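Bag Drawer: One Green Bag, Looked at Closely

I run a gallery of bags on this site, and people who come here expecting praise usually leave early. I have bought too many bags. I have believed the copy on too many swing tags. So when a reader asked me to put up something on fabric backpacks with long straps and buckle holes, the kind that every outdoor shop seems to have moved to the front window this September, I said I would, with one warning. I don't think they are as clever as they are made out to be.

The pitch goes like this. Plastic sliders slip and crack, so go back to straps with holes in them, the way belts work, and you get a bag that stays where you set it. Clostis says so in its catalog. Botero says so on a card sewn into the lining, in 16 languages if you unfold it all the way. Arroyo doesn't say much at all, and charges more.

I have carried all three makes at one time or another. A Clostis went with me on a 9-mile walk with a full water bottle, a sweater and a library book, and I stopped twice to change the strap. With a slider you pull and it's done. With holes you take the bag off, put it on the ground, find the pin, find the hole, and then discover that the setting you want is halfway between two of them. A belt gets away with this, as your waist stays put. Shoulders come with a T-shirt one day and a winter coat the next.

Then there is the matter of the cloth. "Matte finish" gets written up as if it were a feature. It means the bag isn't shiny. I've had matte bags that picked up every bit of lint in the hall closet and matte bags that brushed clean with a dry hand, and the label told me nothing about which I was buying. Color names are no better. Dark green has been sold to me as spruce, bottle, lagoon and, from Rarnon, "evening field."

One more grumble before the picture. Bags like these are nearly always shown stuffed with paper, standing up straight, with the straps arranged like ribbon. They never look that way at home. Soft cloth sags and creases, and the straps go wherever the bag lets them. If you are spending 200 dollars, ask the shop to empty the thing and drop it on the counter. Look at where the straps meet the body, as that's where I have seen the most stitching give up.

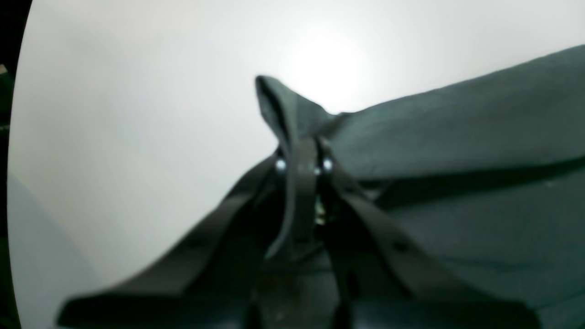
Deep, grayish green cloth, with wide black straps that come together under a folded point of the same fabric. The small holes are in matching places on the two straps. I like the color more than I wanted to.

Mine has the same kind of straps and I've never once had them slip, writes Delphine in the comments. She sets hers in September, one hole looser than summer, and leaves it there until spring. She thinks I fuss with mine too much, and that a slider only feels better because it lets you fiddle. She also says the folded cloth at the top of hers is the best handle on it, even though there's a proper loop right there.

Fine. I'll give her the first part. A bag that is set once and left alone is a fair use for holes, and if you wear the same jacket for half the year you may never notice the gap between settings. I'm not giving her the handle. Cloth that gets grabbed every day wears thin, and a loop is there to be pulled on. Check hers again in a year.

Still open for this page: pictures of older bags of this type, with the wear showing. Straps gone soft around the holes would be useful, and so would any home repair. Please send them as they are, without paper stuffing. Quote gallery number 1434 so they end up with the bags and don't get filed under belts, where the last batch went.

Page updated 11th September. The Rarnon entry has moved to the shoulder bag gallery, and the strap width chart is down until I've measured the Arroyo again.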